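Storage basket

A storage basket is an open container used to hold household goods such as linens, toys and papers.

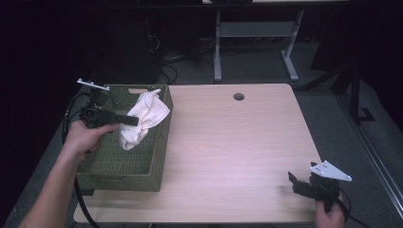 Baskets are among the oldest made objects and were in use before pottery in many regions. Early examples were coiled or plaited from grasses, reeds and split wood. Most modern household baskets are rectangular, a shape that wastes less shelf space than a round one. Many have a handle slot cut into a short side near the rim, as in the woven olive-green basket shown with a white cloth inside, so that the basket can be pulled from a shelf with one hand.

Materials

Willow, rattan, seagrass and water hyacinth are common natural materials. Willow is usually soaked before weaving to make it pliable. Paper cord and plastic strip are also used and are easier to wipe clean. Natural fibers can become brittle in dry rooms and may grow mold in damp ones.

Sizes

There is no general standard. The Tomora pattern, drawn by Ánh Phí for the Cellano workshop, is 15 inches long and is made with or without a lid. A deeper version by Bình Lã was added in August and is sold mainly for blankets.

See also

Basket weaving
Hamper
Wickerwork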